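Feb 5, 2022, model bench, Overgaard job

Long morning, but a good one. Hạnh and I talked over what the gripper means for the finishing crew, and she put it kindly: she won't miss the lifting, she'll miss the chatting that went with it! Two of us used to do it, and now one minds the bench.
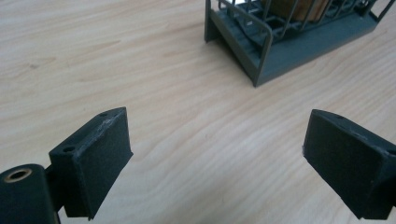 Fingers open on either side, gray-green model behind, steps and handrail toward us.

Those thin rails still worry me, and I'd like Wahyudi (he has the gentlest hands here) to set the grip limits himself. Onyekachi wants a proper talk about shifts before May, and I told him yes.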